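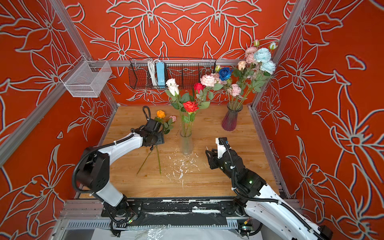
Tijani Commercial Lending: Bridge Loans, Frequently Asked Questions

What is a bridge loan?
A bridge loan is short-term debt secured by commercial property. Borrowers use it to buy, refinance or reposition a building before permanent financing is available. Tijani bridge loans have an initial term of 18 months.

Can the term be extended?
Yes. The loan agreement allows 2 extensions of six months each. Each extension requires written notice at least 60 days before maturity, no uncured default, and a debt service coverage ratio at or above the level stated in the term sheet. An extension fee is due on the first day of the extended term.

Which property types are eligible?
Multifamily, light industrial, self-storage, neighborhood retail and small office. We do not lend on raw land, gas stations, hotels or single-tenant buildings with less than three years left on the lease.

Where do you lend?
Loans are made on property in Serovdale and Grivville and in the counties next to each. Requests from other areas are returned without review.

How is the interest rate set?
The rate is floating. It equals a published index plus a fixed spread and resets on the first of each month. The index is subject to a floor, stated in the term sheet. If the index falls below the floor, the floor applies.

Do I need a rate cap?
A cap is required on loans with a floating rate and no interest reserve. The borrower buys the cap at closing and assigns it to the lender. If the loan is extended, a replacement cap must be in place before the extension takes effect.

Are payments interest-only?
Yes, during the initial term. Principal payments may be required during an extension.

What does the application cost?
The application fee is $4000. It covers underwriting and the initial title search. Appraisal, environmental and legal costs are billed separately at the amount charged by the vendor. The fee is not refundable once the appraisal has been ordered.

What documents are needed?
Current rent roll, trailing operating statements, a schedule of real estate owned, two years of tax returns for each guarantor, and the purchase contract or payoff letter. Use Form 1228 for the renovation budget if any loan proceeds will fund construction. Upload all files through the Dronder portal. Files sent by email are not logged.

How are construction draws handled?
Draws are paid in arrears, once per month, against completed work. Each request must include invoices, lien waivers and an updated budget. Retainage is released after final inspection.

Is there a prepayment penalty?
There is no penalty, but minimum interest applies. See the term sheet.

Is the loan recourse?
Bridge loans are non-recourse with standard carve-outs for fraud, waste, misapplied funds and voluntary bankruptcy. A completion guaranty is required when proceeds fund construction.

Contact: Loan Desk, Tijani Commercial Lending, Serovdale | © Tijani Commercial Lending. All rights reserved. | Back to top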